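Venue safety checklist with comments — Students' Union hustings and award evening

Venue: Prallengate Hall, main floor and gallery
Event: presidential candidates' hustings, followed by the student leadership award
Checked by: Manikandan Kaimal, events safety officer
Month: April
Doors: 5 pm

Marks used: OK, ACTION (to be done before doors), NOTE (no action, for information)

1. Capacity and entry

1.1 Hall licence on display in foyer — OK
1.2 Seats set out match the agreed plan — ACTION
Plan shows 200 seats on the main floor. The back row has been pushed up against the rear fire door. Take the row out or move it forward, keeping the gap between rows.
1.3 Gallery closed to the public — OK
Rope and sign in place. The gallery is for press and the returning officer's staff only.
1.4 Clickers issued to door stewards — OK
1.5 Overflow arrangements — NOTE
The Union sent out 1000 leaflets. If the hall fills, people are to be sent to the Sekiguchi Room, where the sound will be relayed. Stewards must not let anyone stand in the aisles to wait for a seat.

2. Exits and routes

2.1 All exit doors open fully from inside — ACTION
East side door sticks at the bottom. It opens with a hard push, but that is not good enough for a full hall. Hall staff told at 11 am. Recheck before doors.
2.2 Exit signs lit — OK
2.3 Emergency lighting tested — OK
2.4 Outside of exits clear — ACTION
Two bins and a stack of placards outside the north door. The placards belong to one of the campaigns. I have asked both agents to collect their own material and keep it on their stalls.
2.5 Assembly point agreed — OK
Car park behind the library, same as last year.

3. Stage

3.1 Platform sections locked together — OK
3.2 Steps fixed, with handrail — ACTION
Handrail on the left only. Candidates and award winners to go up and come down on the left. Right-hand steps to be removed.
3.3 Front edge marked with white tape — OK
3.4 Lecterns stable — OK
3.5 Backdrop secured — ACTION
The Jitance banner is leaning on its own feet with no weights. It is tall and will go over if the side door is opened in a wind. Needs weights or a tie to the rail.

4. Electrical and sound

4.1 Test labels in date — ACTION
All in date except one extension lead on the mixing desk. Lead taken out of use and handed to the hall office. Replacement needed.
4.2 Cables covered where people walk — OK
Matting runs from the desk to the stage. Please do not lift it to add the camera feed — use the wall route.
4.3 Announcement microphone works independently of the stage sound — OK

5. Stewards and public order

5.1 Number of stewards — OK
Two on the main doors, two on the floor and one at the gallery stairs, making 5.
5.2 Briefing held — NOTE
Set for 4.15 pm in the foyer. Heckling is not a reason to remove someone. Throwing anything, blocking an aisle or going on to the stage is. The chair gives one warning from the platform first, unless there is a risk to someone.
5.3 Campaign stalls kept apart — ACTION
Currently side by side next to the main doors, which narrows the way in. Move one to the far wall. The agents can toss a coin for it.
5.4 Radios charged — OK
Supplied by Grudiseo. Channel 2 for safety, channel 1 for everything else.

6. First aid and access

6.1 First aider named and on site — OK
6.2 Kit complete — ACTION
Short of eye wash and large dressings.
6.3 Wheelchair spaces kept clear — OK
Four spaces, front left and front right. Press not to set up tripods in them.
6.4 Hearing loop — OK
6.5 Accessible toilet alarm — OK
Pulled and answered from the office.

Comments

The award presentation was added to the programme late and was not in the first risk assessment. Names on the list for the evening now stand at 177, including guests of the award winners, so there is room in the hall but not much to spare if members turn up without booking. Please keep the winners' guests in the first three rows so they are not all crossing the floor for photographs.

Items marked ACTION to be rechecked at 4.30 pm. If 2.1 is still open at that time, doors stay shut until the east door is fixed or the seating is cut to suit the remaining exits.

M. Kaimal
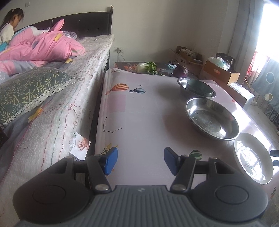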